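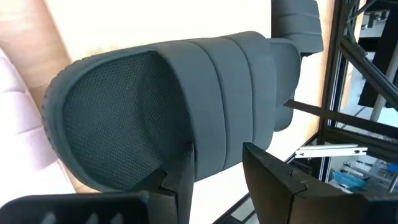 Automation and Equipment Planning

June 11, 2023
By Áine Fitzgerald

Chapter 4
Budgeting for a Handling Cell

A firm that decides to buy a robot seldom buys only a robot. The arm is the item on which quotations are compared, and it is the item that managers remember. The remainder of the cell – gripper, frame, guarding, cabling, fixtures, training and spares – is often left to a single line marked "other". This chapter sets out how that line should be broken down before any order is placed.

The case used throughout is that of Porkum, a maker of office seating with one assembly site at Kallcombe. Its first plan gave 70 per cent of the budget to the arm and its controller. The supplier, Mac Mathúna, returned the plan with a request for details of every part to be handled. Porkum had listed the parts by weight alone. A headrest weighs little, but it is curved and padded, and it must be offered to the chair at the correct angle. Fingers suited to a flat carton may mark a mesh panel or slip on a moulded rim. The revised plan reduced the share for the arm to 50 per cent and moved the difference to gripper fingers, trials and a second set of fixtures.

Three terms should be understood at the outset. The purchase price is the sum paid to the supplier for goods. The installed cost adds delivery, site work, safety checks and the time of the buyer's own staff. The running cost covers power, repairs, worn parts and software fees over the working life of the cell. Approval should be sought on the second and third of these together.

Timing also has a cost. Porkum placed its order in November and allowed 40 working days for trials with sample parts. The trials were carried out at Plillell, where the supplier keeps its test area, and the travel of two operators had to be charged to the project.

4.1 Preparing the parts list

The parts list is the first document in any equipment plan. It should record the size, weight, surface and permitted grip points of each part, together with any change in design expected during the life of the cell.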